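Cliltance lab notes, week 6 – cloth

OK, so last week was blocks and cups, and I know some of you got a bit smug about it. Cloth is where that ends! A block stays the same shape when you grab it and a shirt really doesn't, so most of what you wrote for the Namivis exercise won't carry over. Keep your approach code, toss your grasp planner.

The task splits into two halves that get graded separately. First half is the basket: get one arm down into the pile and come out with a garment. Please don't aim for the middle of the heap just because it's the highest point. Look for a fold that stands up a little, and come in slow. 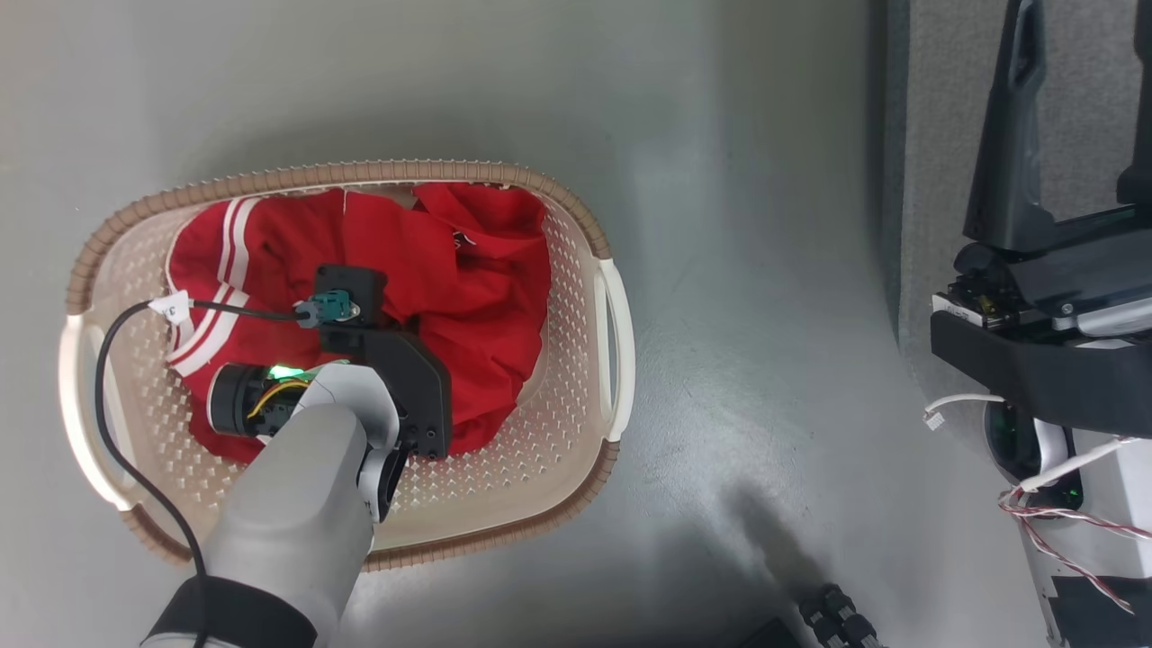 Second half is everything once the garment is in the air, and I'd start on this one early (the team from February left it for the last session and regretted it). You'll have a crumpled lump and no idea which part of the shirt you're holding. Seams and hems are your friends here – if you can find one, you can work your way along it to a corner.

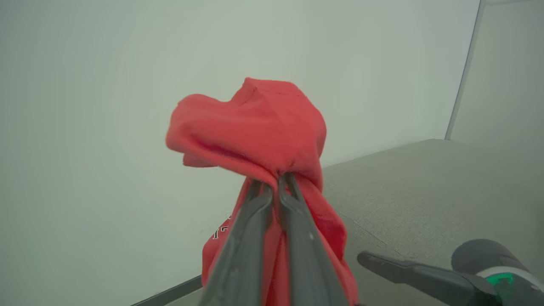

Red garment pinched between the fingertips, second gripper at lower right.

Wrist cameras get blurry when the cloth is really close, so don't count on them for fine detail. Color still comes through fine, and a trim in a different color is a nice thing to track. Your Fluvlow color filter should handle that with maybe two settings changed.

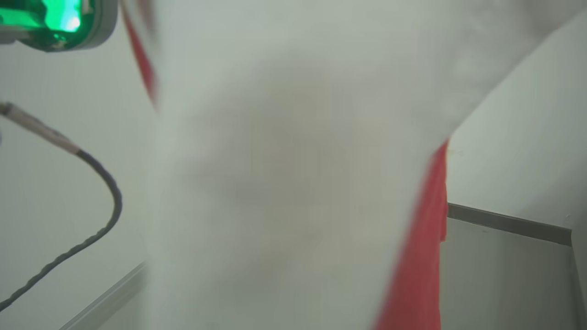
White fabric close up, with red along both sides.

For the write-up: 8 logged attempts per team, failures included, plus around 10 lines on what you'd change. Keep an eye on your cables too, please. Bring the log files on a stick, the shared folder is full again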